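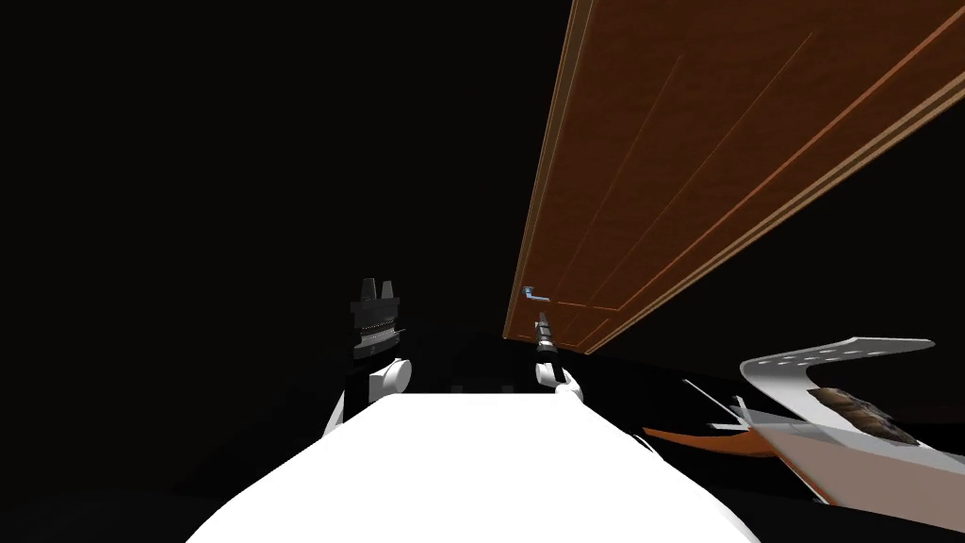

Jhair Ayala

The seed potatoes arrive at Kaltden in September, a season earlier than most growers would want them, and go straight onto slatted trays in the old packing shed. Aníbal Tamayo has sold them from there for long enough that his regulars no longer ring ahead. They turn up on a Tuesday, when the shed opens at seven, and bring their own sacks.

Kaltden is a small wholesale nursery on the road out of Furnalton. It began with two glasshouses and a contract to supply bedding plants to the council. The contract went, and Tamayo moved into vegetables for allotment holders, who buy little at a time but come back every year. He now lists 128 varieties, most of them beans, squash and potatoes.

The larger garden centres have tried to follow. Salazar, which has a branch on the ring road, put in a vegetable section last spring and sells young plants in trays of six. Tamayo says his sales dipped for a month and then recovered. "People bought their tomatoes there and came to me for the leeks," he says. "Leeks are a lot of work for the money."

His own leeks are sown in February and sold in bundles, bare-rooted, wrapped in damp newspaper. He raises more than 3000 of them each year and has usually sold out by the end of June. The variety most people ask for is Brekivau, a short, thick leek that stands well through frost - though it is slow, and needs a long bed.

Water is the main worry now. The borehole ran low last summer and he had to buy in tanks at 400 pounds a time. He plans to put gutters on both glasshouses before winter and run them into a lined pond behind the shed. The digger is booked, and the liner is already in the yard.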